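On the Carpet at Wadstead

9/19/19

The matter of the floor in the long room at Wadstead has now been settled, and it seems proper to set down how the decision was reached. Several readers wrote after the previous entry, which dealt with the shelving, to ask what had been done about the carpet. The short reply is that it stays. The longer reply takes in two estimates, a hired cleaning machine and a good deal of time spent on hands and knees.

The carpet was laid before I took the lease and was not chosen by me. It is a low, hard-wearing covering of the sort found in offices and waiting rooms, in light and dark greys that run together in fine streaks. I had intended from the beginning to replace it. My first notes on the room, written on the day the keys were handed over, contain the words "floor to go" underlined twice.

The first estimate was obtained from Trelier, who proposed to lift the whole covering, clean off the old adhesive, level the base and lay a vinyl floor in its place. The figure was a little under 3,000 pounds. The work would have been thorough, and I have no complaint about the manner in which it was put to me. It would, however, have required the room to be cleared entirely, and the shelving described in the previous entry had by then been fixed to the wall.

The second estimate came from Athanasiadis, a smaller firm, and was for new carpet only. It came to 1,369 pounds, with removal of the old material included and the moving of furniture charged separately. I was inclined to accept it. Samples were left with me for a fortnight, and I placed them on the floor in different parts of the room and looked at them in the morning and again after dark. The plain charcoal showed every thread and crumb that fell on it. The plain pale grey showed every footprint. The one I liked best was a streaked grey, and it was only after several days that I understood how closely it resembled what was already there.

It was decided, therefore, to clean the existing floor properly before spending anything on a new one.

The procedure was as follows. The room was divided into four strips, and each strip was cleared in turn with the furniture pushed on to the next. Each strip was vacuumed twice, once along the lines and once across them. I should recommend this to anyone with a covering of this type, as the second pass brought up a surprising quantity of grit. Marks were then treated by hand with warm water and a very small amount of washing-up liquid, applied with a white cloth and blotted. The machine, a Gomano hired for the weekend, was used last of all, and the windows were kept open until the following afternoon.

The instructions supplied with the machine advise a slow pass forwards with the spray on and a slower pass back with the spray off. I ignored this on the first strip and left it far too wet. It took until the next day to dry and smelled of damp dog, although no dog has been kept on the premises. The remaining three strips were done as instructed and gave no trouble.

The results may be stated plainly. Tea came out. Something sticky by the door, of unknown origin, came out after three attempts with the cloth and the careful use of an old butter knife. Black scuffs were lightened in most places and removed in some. A number of darker smudges have remained exactly as they were, and I have come to regard these as permanent. In a plain carpet they would be a source of daily irritation. Among the streaks they are far easier to overlook, particularly in the evening.

The direction of the pattern gave rise to some thought. With the tables squared to the walls, the lines on the floor make any small error in their placing very obvious, and I spent longer than I care to admit moving one table by the width of a finger. I have since set that table at a slight angle on purpose and find the room more comfortable for it – a visitor remarked that it looked like a mistake, but it has been left.

There remains the question of upkeep. The rules I have drawn up for the room are modest. Outdoor shoes are to be wiped at the door, and a coarse mat has been bought for this. Drinks are to be kept on the tables and not stood on the floor beside a chair. Chairs are to be lifted when they are moved and not dragged. The floor is to be vacuumed twice a week, in both directions, and anything spilt is to be blotted at once. I have broken the second of these rules myself on two occasions.

Felt pads have been put under the legs of all the heavier pieces. These were bought in a bag of 200, far more than any household could require, and I should be glad to pass some on to any reader who lives near enough to collect them. The adhesive on them is poor. It holds for a few weeks on painted metal and rather less on bare wood, and I now press a fresh pad on whenever an old one is found loose.

The total outlay, with the hire of the machine, the cloths, the mat and the pads, has been a small fraction of either estimate. The difference has been set aside for the lighting, which is the weakest feature of the long room and will be the subject of a further entry in October. The present fittings give a hard light in the middle and very little at the sides, so that one half of any table is always in shade. I have asked for prices on two alternatives and will report on both.
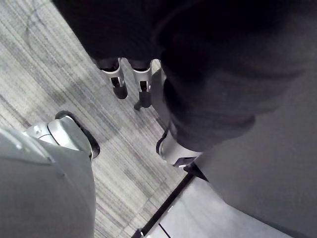
I should also record that the spare samples have been returned to Athanasiadis with thanks, and that the underlined words in my notes have been crossed out.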